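Teaching by Hand

At Sidard, the work of programming an assembly cell has moved from the keyboard to the end of a leader arm. The company builds valve bodies for irrigation equipment, and its product mix changes too often for conventional scripting to pay off. When a new part arrives, an operator sits down at a control station, moves a pair of lightweight arms through the task, and the robots across the room copy the motion. After enough repetitions the recordings go to a training run, and the resulting policy is tried on the line.

The control station came from Dostolon, which sells it as a kit. Each leader arm has the same joint layout as the robot it drives, at a smaller scale. Joint angles are read, scaled and sent on. There is no force feedback in the version Sidard bought. The operator judges contact by watching the part and the wrist camera feed, and learns to slow down before the fingers close.

Slowing down has a cost. A policy trained on hesitant demonstrations will hesitate too, often in places where the person was only checking the monitor. Sidard's engineers now trim pauses at the start and end of each recording and leave the middle alone. They tried cutting pauses inside the motion as well - the arm then jumped between positions and the idea was dropped.

The usual figure for a new part is 200 demonstrations. A simple pick from a tray needs fewer, and seating a gasket needs all of them. An operator works in sessions of two hours at most, and recordings made near the end of a session are reviewed first, as they contain most of the dropped parts.

The wrist camera does a large share of the work. An overhead camera gives the position of the tray, but it loses the part once the gripper is over it. At the wrist, the view is close and moves with the tool, at the price of having the tool in it.

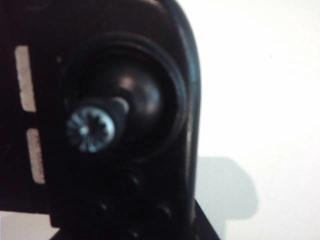
Gripper housing and screw head, from the wrist camera.

A fixed obstruction of this kind is tolerable in training, provided it stays fixed. The network sees the same dark shape in every recording and learns to work around it. Trouble starts when the camera mount shifts. Sidard lost 13 sessions in February to a bracket that had been refitted at a slightly different angle, and the bracket is now pinned and checked against a reference image before each session.

For tasks that need a finer touch, the company turns to hand guiding. The drives are set to compensate for gravity only, and the operator holds the robot by the forearm and walks it through the motion. Contact can be felt directly. The drawback is that hands and sleeves end up in the overhead view, so those recordings are stored as joint positions and replayed with the operator out of the cell. The cameras record on the replay.

Ambrosio, a software package for managing demonstrations, keeps the two kinds apart and tags each file with the part number and mount revision. Nine parts are now in production under trained policies. A tenth, a spring clip supplied by Lerketti, is still assembled manually. It rotates in the fingers as they close, and operators have yet to find a grip that they can repeat through the leader arms.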